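The Landlord's Chair

My aunt Lilian Makokha left me a boarding house in Nirside and one tenant who wouldn't pay. That was in May. The house had a leaking porch, 172 jars of plum jam in the cellar (she labeled every one, bless her!) and Mr. Recep Uysal on the top floor, who owed $900 and played the clarinet at night.

I practiced my speech on the stairs. I had it all worked out, very firm, very grown-up - and then he opened the door, said "You have her eyebrows," and gave me soup.
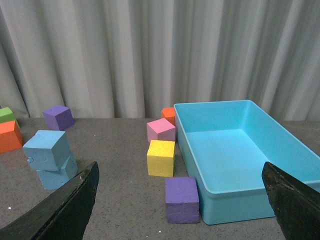 Foam cubes and a turquoise tray, gray curtain behind.

So I didn't ask that day. I asked on Thursday, and he played me something slow and sad that he said was called "Landedby," after the village where he met his wife. I went downstairs and ate jam out of the jar with a spoon.

My cousin Marietjie thought I was hopeless. "You're running a business," she told me over the phone, and I could hear her doing dishes at me. She wanted him out and the room painted.

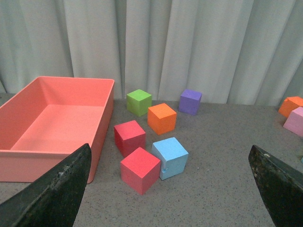

Loose cubes beside the pink bin.

Then I found the rent book, stuffed behind the flour. Lilian had written his name on every page, and next to it, in that bossy slanted hand of hers, "paid in music." Years of it! The $900 was only on the last page, in pencil, with a question mark.

I took the book upstairs. He looked at it a long while and turned it over like there might be more on the back.

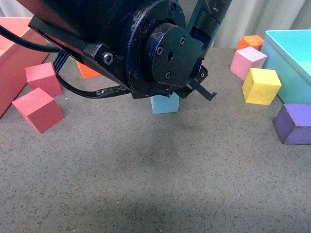 "She hated the clarinet," he said finally. "She banged on the pipes with a shoe."

I asked him if he wanted some jam. He took two jars, plum and plum, and that night around eleven he started up again. I lay there listening for a bit, and then I got out of bed and went looking for a shoe.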